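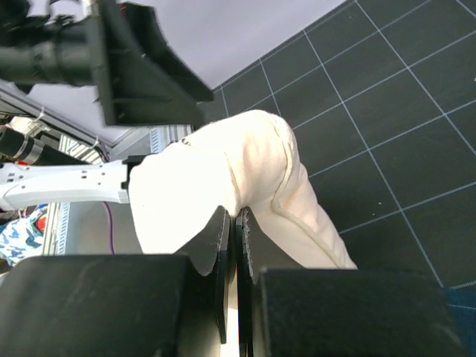

Fig. 1. Cream cloth held at two points, seen from the right wrist.

Orkadis Short Course: Faults in Two-Arm Handling
Notes for Session 4, "The Tug of War"
March 2018

Please read these before the lab. Last July's group read them afterwards, and we are still buying fuse links.

The fault at Wotbridge
The Wotbridge cell had two arms and one job, which was to spread garments flat. For 65 shifts it did so. Then a software update let each arm plan its own path, and both planned to go home at the same moment with the same pillowcase. The case was well made. The left wrist was less so.

What the log showed
Grip force was normal on both sides and so was motor current, right up to the last 400 milliseconds. Each arm, taken alone, was behaving beautifully. The distance between the two grippers was never checked, as it belonged to neither arm's program. The pull reached 700 newtons before the left drive tripped. The right arm carried on home with its prize and reported a successful cycle.

Points to take down
Cloth goes from slack to taut very suddenly. A limit on current alone will trip late.
A stop on one arm must stop the other. At Wotbridge the two stop circuits met only on the drawing.
After a trip, do not open the grippers from the panel until you know which way the arms will spring. The Stidovine cell lost a wrist cover this way.
Seams and hems hardly stretch. Set your limits with a seam in the grip. 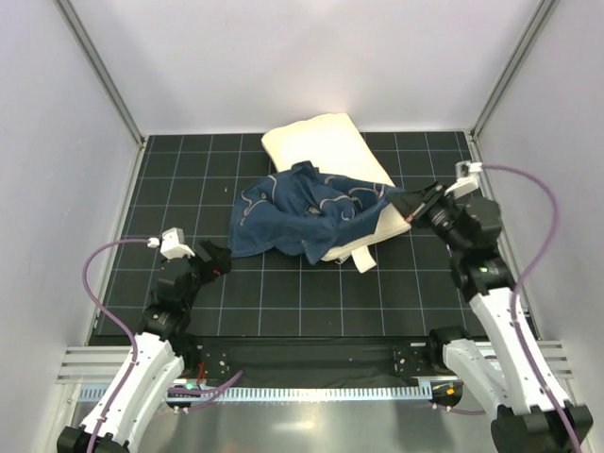
Why not simply lower the grip force, so that the cloth slips out before anything breaks?
It helps with thin cotton, but denim and thick seams can catch on the finger edges and hold anyway, so you still need a limit on the distance between the grippers.

For the lab
Work through the Lodhi checklist, all 14 items, including item 9, which everyone skips. Bring your plot of gripper distance against time. Plots of current alone will be handed back.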